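### 3.2 Containers and table layout

The second part of our study looks at how small household goods are put together in one open container on a table. We wanted to know if the place of the container changes the order in which people think about the things around it. In the earlier work of Kanaujia and Maddocks the container stood always at the side, and we believe this had a strong influence on their results.

For this reason we used a plain table with a white top and placed a blue plastic tray in the middle, with its long side going from front to back (Figure 2). The goods were laid close to the tray.

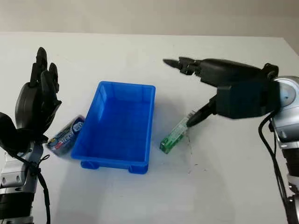 **Figure 2.** Blue tray at the centre of the white table, with a printed canister lying on its side against the left wall of the tray.

Canisters need a short remark. When such a canister stands upright it takes little space, but when it lies down it may roll, and then its distance to the tray is not the same as in the plan. Sunita Kanaujia proposed to treat every lying canister as "near" if it touches the tray and as "apart" in all other cases. We follow this rule in the whole paper, also in Section 4.

The plan contained 60 layouts. Of these, 40 had the container in the middle and the others had it at the side. The names of the layout groups, Bakix and Zetura, have no meaning and serve only to keep the two tables of results separate. 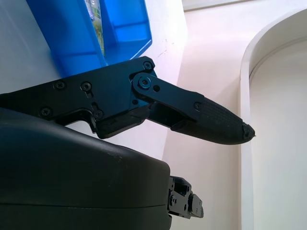 Between two layouts the tray had to be empty, and its position was compared with the plan before the next goods were laid out. We did not fix the tray to the table, as a fixed tray would be far from the normal situation at home. A small change of its angle was therefore accepted, but a tray turned by a quarter was counted as a different layout and was left out of the comparison in Section 4.1.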